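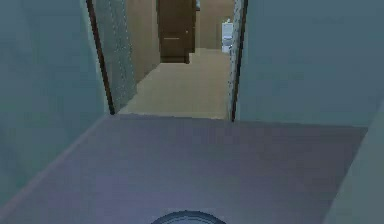
Teaching Pirihi by remote: your questions
2 min read

Do I need any experience before my first session?

Not at all! Most of the people who drive for us had never steered anything fancier than a shopping cart. Kylie Whitcombe will sit in on your first call, and you get as many practice runs as you like in the simulated house before anything you do is saved.

What am I being asked to do?

You get a short instruction, such as "leave this room and go to the brown door at the end of the hallway," and you drive there with the keyboard or a gamepad, looking out from the robot's own height. Pirihi learns from the path you choose, so please drive the way you'd walk through a friend's home, unhurried and without shaving the corners.

I bumped a doorway. Is the run ruined?

Please don't worry, everybody does it. Back up, straighten out and carry on. We like keeping a few recoveries (they teach the robot how to get itself unstuck), but if you've bumped the same spot 3 times, press Discard and start over.

Why do the rooms look so plain?

The simulator is kept light so that it runs on older laptops. If the picture stutters anyway, close your other tabs and lower the detail setting in Gusex, our driving program.

How long is a session?

Up to 2 hours, with breaks whenever you want them. Your finished runs show up on your Gusex page, usually by the next morning.

Can I teach by hand instead?

Hand-guiding the real arm is done in person, and Maricica Văduva keeps the list for July. Write to her through the contact form and tell her which mornings suit you.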